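Home | Guides | Spare parts | Contact
Filed under: Assembly and care > Small tables and stands

Section 6. Fitting and removing the legs of the white stand

This section is for the Clevari tray stand. Please read all the steps one time before you begin. You need a flat floor, a soft cloth and a good light from the side.

6.1 Lay the top upside down on the cloth, with the rim looking to the ceiling. All the legs are fitted from this position.

6.2 Wipe each leg from end to end. Dust on a white leg is difficult to see, and it makes scratches when the leg goes in the socket.

6.3 Take the leg by its smooth part, with a firm but not a hard hold, and keep it upright.
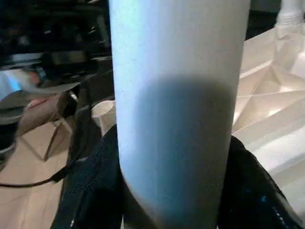
Dolores Bellamy writes that she always warms the legs in the room for one night before fitting, when the parcel has been in a cold van, and that in December she would not skip it. We agree with this and have added it to the Sturnitz edition of the guide.

6.4 Set the leg in its socket and turn it slowly to the right. If it stops early, do not force it. Take it out, look for dirt and begin again.

Note: the legs lean outwards a little. Do not try to pull them straight.

6.5 Fit the other legs in the same manner. Hold the rim near the corner while you work, so that the top does not walk on the floor.
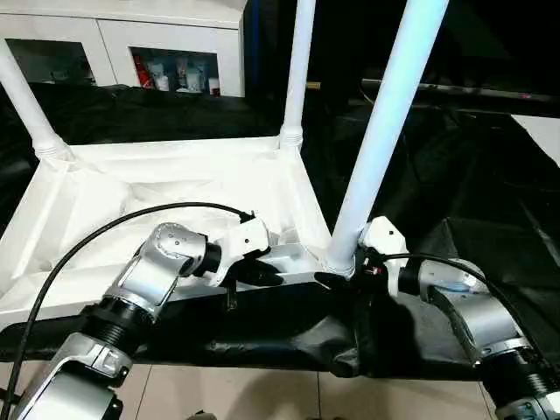 Photo: Bhat Workshop Guides

6.6 When all legs are in, press each one lightly to the side. A small movement is allowed. If a leg makes a click, turn it again by hand only.

Caution: never lift the stand by one leg. Take it by the rim, with both hands, and turn it over slowly.

6.7 To remove a leg, put the stand upside down again. Turn to the left and support the leg during the last turn, or it can fall against the rim and mark it. 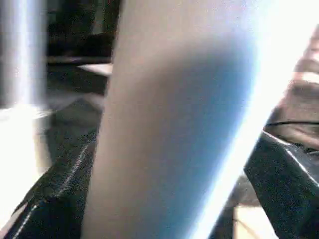

If the leg is stuck, wait some minutes and try with a dry rubber glove. Oil is not permitted, as it makes stains which do not come out. Pliers will damage the surface.

6.8 Store the legs standing, or lying side by side with cloth between them.

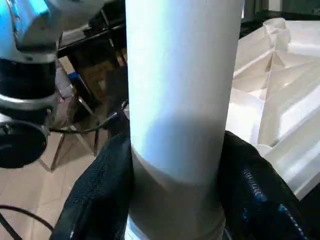 Keep them away from heaters and strong sun, where the white can turn yellow. Spare legs are ordered from Vollix under part number 372, and the socket ring has number 192. Please write the part number on your order form, also when you send a drawing.

Text revised 25/01/2019.

Previous | Next section | Back to top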